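Right gripper closes by itself after about a minute of holding still

Asked in Hardware faults · 2479 views · 3 answers

Hello all. We have a bench with two arms, and the work is sorting plastic scoops into a bin. I use the Horkine controller with the Renditz driver. Since July the right gripper has a fault which I cannot explain.

When the arm holds a scoop and does not move, the motor current climbs slowly. After 90 seconds the gripper squeezes suddenly, the handle slips out, and the driver shows "overload" and stops the arm. The left arm has the same firmware and never does it. I already changed the motor cable and calibrated the zero position again. The fault is still there.
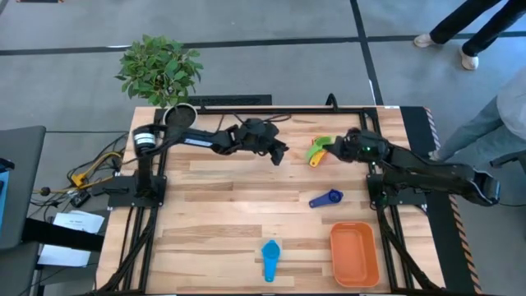 Irfan Halim
Lab technician, member since February 2024

The right gripper is the one at the green scoop. The handles are thin, so I set the closing target to fully closed and let the current limit do the rest. The limit is 2000 in driver units on both arms.

My second question is about safety. Last week my colleague put her hand near the scoop after the stop, and the gripper opened when the driver reconnected. She was not hurt, but I did not like it. Is this normal?

Answer from Fiona Mowat · 15 votes · accepted

Your closing target is the problem, I think. The gripper can never reach it with a handle between the fingers, so the position loop keeps pushing the whole time. If the integral gain is not zero, the push grows until the overload protection trips. Please compare this gain on both arms – firmware can be the same while the stored values are different.

Set the target only a little smaller than the handle, and put the integral gain to zero for the gripper motor.

For the second question: yes, the Renditz driver sends the start pose when it reconnects. You can turn this off in the startup file. An overload stop is also not an emergency stop. Cut the motor power before a hand goes in.

Answer from Saodah Halim · 2 votes

I had a similar thing and it was a worn gear. Try another motor.

Answer from Anisa Saragih · 4 votes

Fiona is right about the power. We put a switch for the motor supply at the front of the table, so no one has to reach past the arms. Check also that the arm does not fall when you cut it – ours does, slowly.

Comment from Irfan Halim: The gain was 15 on the right arm and zero on the left. I changed it and it has held a scoop for more than 15 minutes now. Thank you. The switch is ordered.

4 comments · 6 shares
Last updated: two weeks ago

Related questions
Skurent supply beeps when both arms start
Palamarchuk gripper fingers, which screws?
Driver loses one motor after reconnect
How to read the overload code without the display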